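We use cookies to make this site work. By staying on the page you accept them. Manage settings

Sorting cell, Rokutmont packing hall, Otivville
Monthly safety check with comments, 15th July

1. Emergency stop, operator side. OK.
Comment: Tested two times from the chair and one time standing.

2. Emergency stop, aisle side. OK with remark.
Comment: Button works, but the paper label is gone. New label ordered.

3. Floor marking around the cell. Not OK.
Comment: The yellow tape is worn at the corner where people turn with the trolley. Before the arm came, all walked straight through. Some still do from habit. Repaint before the next check.

4. Speed limit in shared mode. OK.
Comment: Same value as in June.

5. Manual stops in the log. 19 since last check, out of 1,529 cycles.
Comment: Most of them are made by the operator to straighten a piece. I do not count this as a fault. The people who sorted by hand before now watch and correct, and they should never feel bad for pressing stop.

6. Noise at the chair. 62 dB, OK.
Comment: The operators say it is more quiet, but also more lonely. I write it here as there is no other field for it.

7. Job rotation. Not OK.
Comment: The plan says to change after 2 hours. On the late shift it was not followed. Watching is tiring in another way than lifting, please take it serious.

8. Work surface and pieces.
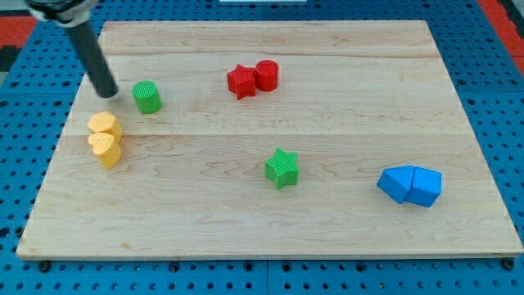
The surface check asks for a flat board, no splinters, and free space for the hand when somebody must reach in. The lower half of the wood is clear, so there is a place to reach that is away from the rod. More care is needed at the left, where the two yellow hearts nearly touch each other and the tip is just over them. Rule for all shifts: stop first, then separate the pieces by hand.

9. Training list. OK with remark.
Comment: Colleagues coming from the Brokau line need the short course before they sit here alone.

Next check: same form, same order.

3 comments | 14 shares

Related items
Alcantara warehouse: trolley check with comments
Brokau line: guard doors and light curtains
How to fill in the manual stop log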